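The hill at Clerthorpe was 479 metres from the bottom gate to the water tank, and Toshio Yagi had not ridden up it without a dab since April. He put his foot down at the second rock step every time. It was a stupid step, knee high, with a loose apron in front of it.

He let some air out of the back tyre and tried again. The front wheel went up, the back wheel hit square, and the bike stopped. He got off and dragged it sideways into the grass.

The bike was an old Lanero with a cracked bashguard and a rear brake that howled. He had paid 400 dollars for it and spent more than that on the hubs. His sister thought he should sell it. He was too old to be hopping on rocks, she said, and she had seen the colour of his shins.

At four he rolled back down to the clubhouse. The sign-on sheet for Sunday's round was pinned beside the door — eleven names in the beginner class, two in his. He wrote his own underneath and went in to fill his bottle. The others had their jackets off and were arguing about section four.

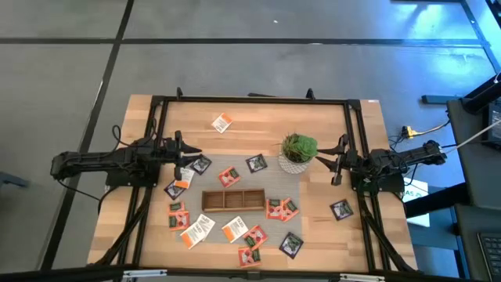
Mbwambo reckoned he was coming at the step too fast. Kill the speed, get the front wheel settled on top, then wait — and only then kick. Everybody rushed it, and everybody put a foot down in the same patch of dirt.

Toshio said he would think about it. He finished his water and went back out.

The sun was behind the tank by then. He stopped dead in front of the step, both brakes on, and stood there balancing until his forearms shook. Then he lifted the front wheel onto the rock and waited.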